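Projet Brerklow - Tri d'objets en vrac
Rapport d'avancement à l'attention du comité de financement, mars

1. Où en est-on

La cellule de test de Vundgate fonctionne quatre après-midi par semaine, ce qui est exactement ce que prévoyait le dossier et un peu moins que ce que prévoyait notre optimisme. Le bras prélève des articles en vrac dans un bac, un par un. Sur la dernière série de référence, 80 tentatives, le taux de prise s'établit à 65 %. L'objectif intermédiaire était de 60 %. Nous le signalons avec une certaine insistance, les occasions étant rares.

Les échecs se concentrent sur les emballages souples et transparents, que le système de vision considère avec un mépris souverain. Les objets noirs et brillants viennent ensuite.

2. Dépenses

Le budget d'équipement est engagé à 93 %. Le poste le plus lourd reste la location du bras, conforme au devis. Le poste le plus irritant est celui des câbles et attaches : 1827 euros, pour une ligne qui n'existait pas dans le tableau initial et que nous avions rangée sous « divers » avec l'insouciance des débuts. Nous demandons qu'elle soit créée pour de bon, elle le mérite.

La caméra de remplacement a été commandée chez Risa. Délai annoncé : quatre semaines. Délai constaté : nous vous le dirons dans le prochain rapport.

3. Matériel à prévoir pour la phase 2

Trois achats nous paraissent nécessaires avant l'été.

a) Un châssis fixe pour les bacs. Les serre-joints rendent de fiers services et nous n'en dirons aucun mal, mais toute reprise de réglage oblige à recaler la position des bacs, et l'étalonnage avec. Abou Jaoude a remis une proposition en profilés d'aluminium, livrée montée. La variante à monter soi-même est moins chère et nous avons appris à nous en méfier.

b) Un faisceau de câbles gainé, avec supports le long du bras. Les boucles actuelles passent devant l'articulation et descendent jusque près des objets à saisir. Un faisceau guidé libérerait aussi une partie du champ de vision.
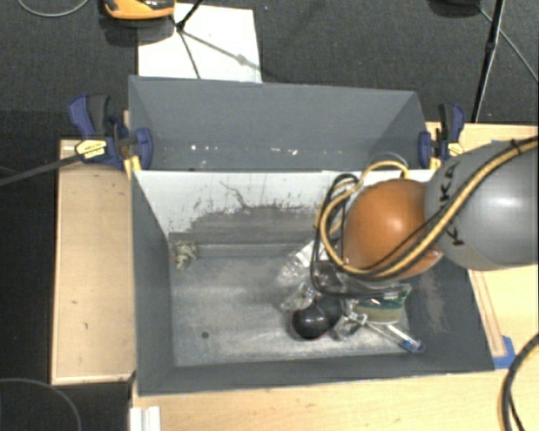

c) Des bacs neufs, à fond mat. La peinture des parois s'écaille et le fond, rayé, renvoie des reflets que le logiciel prend volontiers pour de la marchandise. C'est la dépense la plus modeste de la liste et sans doute la plus rentable.

4. Ce que nous demandons au comité

- l'ouverture d'une ligne « câblage et fixation », alimentée par le reliquat d'équipement ;
- un accord de principe sur le châssis Abou Jaoude avant la fin du mois, le fournisseur ne tenant son prix que jusque-là ;
- le report du jalon « emballages transparents » à la phase 2, une fois la caméra reçue et étalonnée.

Le jalon « objets rigides » est maintenu à la date prévue. Les journaux d'essais et le tableau des engagements sont joints en annexe - le second est à jour, les premiers le seront à l'envoi de la version signée.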